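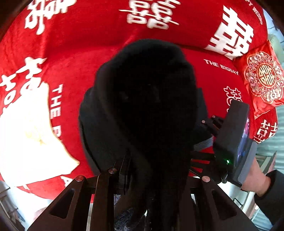 Talk notes: dressing the sitting room for a wedding
Brestavby community evening, December 3, 2023
Snædís Hafstein, 14 min slot, leave time for questions

Start w/ thanks. Phones off. Water on table??

Who I am: soft furnishings, mostly covers. Got pulled into wedding rooms by the Balell family job in May. Never left.

Point one. The sofa. Biggest thing in the room, everybody ends up on it. Tea gets served there, aunts sit there, every family photo has it at the back. So do the sofa first, walls after.

Red, and all of it. Back, seat, sides. A red throw on a beige couch looks like a throw on a beige couch. Plush is kinder than satin for the big piece, doesnt slide when people get up. Satin for cushions, fine, want a bit of shine somewhere.

Double happiness. Explain for those who dont know: the character for joy, written twice, side by side, joined. Two people, two families. Goes on doors, windows, candy boxes, bedding. SAY IT SLOWLY, last time I rushed this.

Mixed styles of the character on one cover. Thick strokes, pointed ends, outlined. People ask if that's allowed. Yes. Big ones tilted across the fold between back and seat look good too, you want it loose. Straight rows = wrapping paper.

English on the cover. THE BIGDAY, no gap between big and day. My mother in law hates it. Young couples love it. Half the guests cant read the characters so the English does a job. Let the couple pick, not us.

Cushions. One good one beats a heap. Red satin, round flower medallion, pink white and grey, the double happiness in pale gold in the middle with a gold rim. Stand it on its point against the arm. If you pile them up there's nowhere to sit!!

Tiritz sofa story here if time. (Ordered by seat width, forgot the arms. Short by 10 inches. Safety pins.)

Measuring: back, seat depth, arms, drop at front. Then add for the tuck. Push the tuck in deep or the whole thing creeps foward by lunch.

Cost, someone will ask. Ásgeirsdóttir order was 419 for everything, the cover by itself 225. Wash cold, alone. Red runs.

After the wedding: leave it on a while. Ours stayed on more than a month.

Questions. Pass the fabric samples round, get them BACK.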